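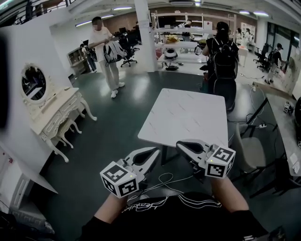 Marwa Nasr wants the league to look again at its fixture list after Fokdale's volleyball side played their fourth away match in a row on Tuesday and lost it in five sets. The Fokdale captain said her players had no complaints about the result against Brustis, but that the run of long trips had left them short of training time.

"We were two sets up and our legs went," she said. "Brustis served very well in the third and we couldn't pass it."

Fokdale took the first two sets 25-19 and 25-22. Brustis changed their setter for the third and won it 25-17, then came from four points down in the fourth – helped by a run of three aces – to force the decider. They won that 15-12.

The match drew a crowd of 341, the best of the season at Brustis. The figure for the same fixture last year was 249.

Mohcine Shehata, the Brustis coach, said he had some sympathy over the travel. His own side played three away matches in March and lost two of them.
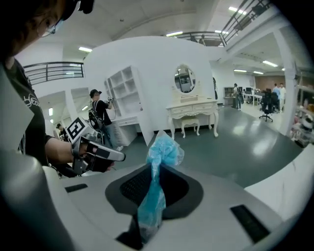
A blue plastic bag, with a person in glasses at upper left.

The result lifts Brustis to second in the table with 30 points, level with Belhaj but ahead on sets won. Fokdale drop to fifth. Brarkex stay top after a straight-sets win at home, and have now gone eight matches without defeat.

The league said the fixture list was drawn up around hall bookings and would not be changed before the end of the season. Clubs can put forward requests for next season's list at the summer meeting.

Fokdale are at home to Belhaj in their next match, with the first serve at 7.30pm. Tickets are on sale at the door and the club has set aside 50 free seats for under-16s. Outside hitter Nasr is expected to play, although she had her ankle strapped during the fourth set.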